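Notebook, Burkby rehearsal studio, room 2
April, started 10.15

Hum on the left monitor again. Present with the desk muted, gone with the amp unplugged at the wall, so it is coming in on the mains side and the desk is cleared. Theresia had already swapped the signal lead and noted no change. I swapped it a second time with one from the store cupboard. No change.

Measured the outlets along the back wall. Three of the five share an earth with the lighting dimmer. The two by the door do not. Moved the monitor amp to the door pair on a long extension and the hum dropped below what I can hear with the gain at normal rehearsal level. Still there with the gain right up, but no band will run it like that – or if they do, they will not notice.

Marjan wants a permanent fix before the spring bookings. Options as I see them: a separate spur for audio, or move the dimmer. The spur is cleaner. Gholamreza quoted 2,983 for the spur including making good the plaster. Have asked him to price the dimmer move alone.

Drum corner, 11.40. Took the absorber panel down to look at the fixings. Two of the wall plugs had pulled. Refitted with longer screws and added a third fixing at the bottom edge. The rattle on low toms was the panel and not the snare stand, so the note on the stand can be ignored. 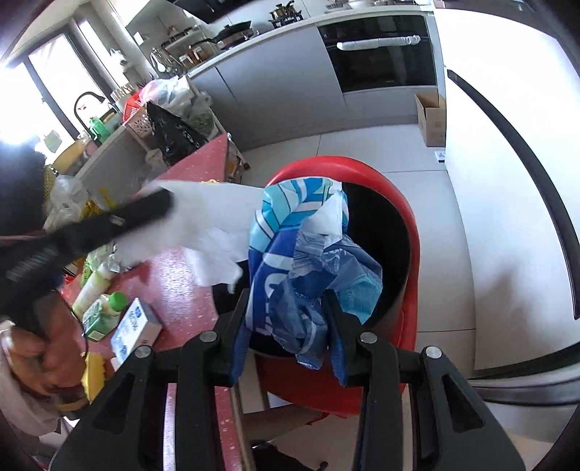
Bag and tissue paper, red chair.

After lunch: room response. Swept from the desk position with the door shut, then again with the curtain drawn across the back. The curtain takes the edge off the top end and does nothing for the boom at the low end, as expected. The boom is worst where the bass player tends to stand. Suggest taping a mark on the floor further out and seeing if anyone uses it.

Tried the Grakton preamp on the vocal channel in place of the desk input. Slightly less hiss, slightly more fuss. The output level knob is scratchy over the first part of its travel. Cleaned it, improved, not cured. Left it in the rack with a label on.

The Grastar mic stands: one clutch slipping under a boom arm. Signe has the spare washers. If they do not fit, Jafarzadeh will take the stand back against the account.

To do
Dimmer price from Gholamreza
Washers from Signe
Repeat the sweep with the bass amp off the floor
Davoud to check the outlet test against his own meter, mine is due for calibration

Stopped 16.20. Amp left on the door outlets, extension taped down along the skirting.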